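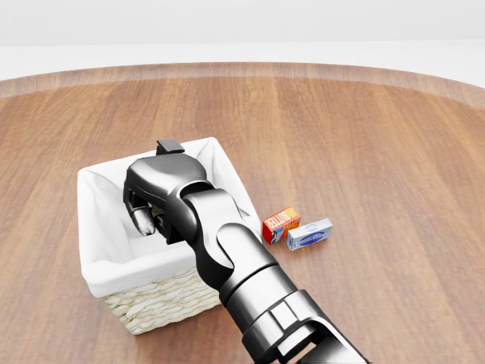

Groceries, a lined basket and one very shiny hand, in simulation.

Anyone hoping to retire from putting the shopping away may want to hang on to the bags for life a while longer. Plilley, the Adonwood firm that tests household machines for people thinking of buying one, published its November round-up this morning, and the chore that most of us do while talking on the phone is still giving the robots trouble.

The test is called Wunix and takes place entirely inside a computer, where dropped soup costs nothing to clear up. Simulated arms were given 919 attempts at getting small groceries into a basket. The best of the entrants, a control program named Yazıcı, passed 49 per cent of its share. The worst passed six, and Plilley has kindly left its name out of the report. 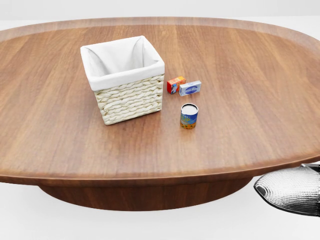

Jeptoo Mabula, who runs the tests, thinks the score is better than it sounds. Two years ago, she says, nothing entered would have got past 20. She is also tired of being told that the job is easy. A box lying flat gives a hand very little to get hold of, while a can standing on its end, like the one on the Wunix table, can be knocked over by a careless thumb and sent off on a tour of the woodwork. "People say a toddler could do it," said Mabula. "I have a toddler. I would put him at 30 per cent, and he eats the butter."
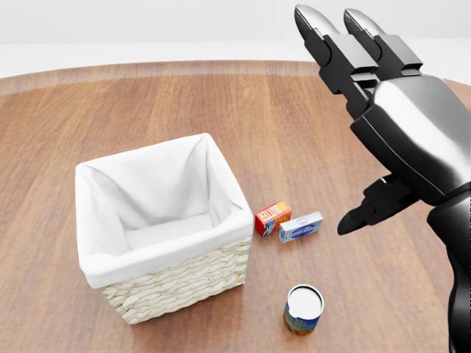 The basket, the can and two boxes, with the hand hovering.

Shops are interested all the same. Plilley says two grocers have asked whether the same software might pack orders at the back of the store, and has told both that it would want to see 80 per cent on real tables first – and then on tables with a queue behind them. 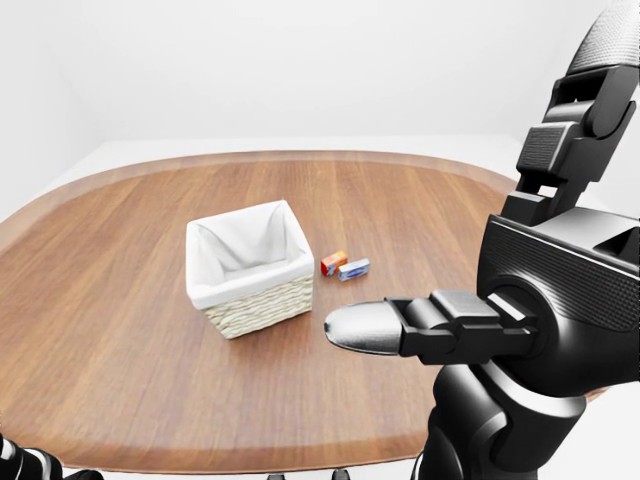
So can you buy a robot that unpacks the shopping?

Not one that Plilley would recommend. Its next round adds eggs, and entries close at noon on the last day of the month.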